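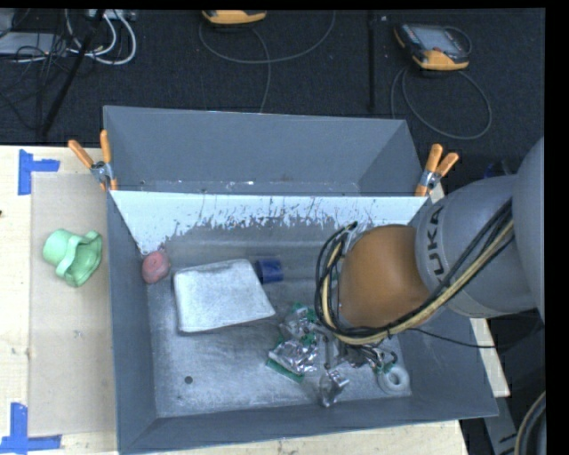 Two gray bins joined with orange-handled spring clamps, with a robot arm at right.

Drandach Trade Show Attendance Records

Version date: 2020-07-10
Maintainer: Afshin Mohammadi, Fletell

Summary
This data set contains 2507 attendance records from 57 regional trade shows. Each record covers one exhibitor at one show and gives booth size, hall position, badge scans per day and the exhibitor's stated reason for attending. The shows represent 1041 separate exhibitors.

Files
records.csv – one row per exhibitor per show
shows.csv – one row per show, with venue type and opening hours
codes.txt – key to the reason codes

Collection
Badge scans were exported from the Yeon registration system. Booth sizes were taken from the final floor plans. Shows that closed before their second day were left out.

Known issues
Scans from the Ellum shows held in February are grouped in 60-minute blocks and cannot be matched to single visits. Shared booths are listed under the lead exhibitor only.

Use
The records may be used for planning and research. Visitor names and contact details are not included.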